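Speaker notes - "What the Kitchen Drawer Remembers"
Usturville Public Library, evening talk series
February 10, 2018

Start slow. Let people get their coats off and find a seat. Thank Marlene Lapointe for the invitation and for the tea, and say how good it is to be back in Usturville. Mention the stairs, they always laugh about the stairs.

Opening. I want to ask everybody to think of the drawer at home where the everyday silverware goes. I mean the one you open every morning, with the crumbs in the corners and that one spoon that doesn't match anything else. (Pause. Let them picture it.) Who knows where that odd spoon came from? Take a couple of hands, and don't rush them, because the stories people offer here are usually better than mine.

Then my own. My grandmother kept house in Ullalville for 62 years, and when she passed we found four different patterns in her drawer. One was her wedding set, or what was left of it. One came from my great-aunt. One came piece by piece with soap flakes, back when the grocery store did that sort of thing. The last one we never did figure out, and my mother and her sister argued about it right through the funeral lunch, bless them both.

Explain how I got from there to here. I started asking neighbors, then neighbors of neighbors, and before I knew it I had a shoebox full of notes and then a filing cabinet. There are 1,681 cards in it now, one for each household that let me sit down at the table and ask. Say thank you again to anyone in the room who is on a card!

Next part, the handle. People always want to talk about the bowl of a spoon or the tines of a fork, but families recognize their things by the handle. It is the part you hold, and the part your thumb has gone over at every breakfast since you were small. Ask them to close their eyes and try to remember the handle they grew up with - was it plain, was there a little shell on the end, did it have somebody's initial on it?

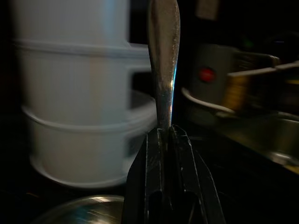

Slide 2. A broad, rounded handle end, tapering down to a narrow shaft.

Stay on this slide while I tell the Horacio Aravena story. Horacio ran a lunch counter in Citville, and when he closed it he let each of his regulars pick one piece to take home. He told me he had expected them to go for the good serving spoons. Almost all of them went digging for a plain teaspoon instead, the very kind they had stirred their coffee with. One man took 15 minutes to choose, and Horacio stood there holding the door for him the whole time. (Don't hurry the ending. Look up from the page.)

Move on to marriages, and what happens when two drawers become one. This is the part with the most cards behind it. Some couples mix everything on the first day, and some keep two trays for years and will tell you it's only a matter of space. If the room is lively, ask who does the sorting at their house. If the room is quiet, skip to the part about church suppers and the nail polish dots people put on the back so their forks would come home again.

Check the clock. If I'm past the half hour, leave out the section on silver polish - it is long, and I get carried away with it.

Closing. Ask everyone to do one small thing this week: write down where the odd piece came from, on any scrap of paper, and put it in the drawer. Then questions. Marlene has blank cards at the table by the door for anyone who would like to fill one out, and pencils too. Remember to give back the pointer.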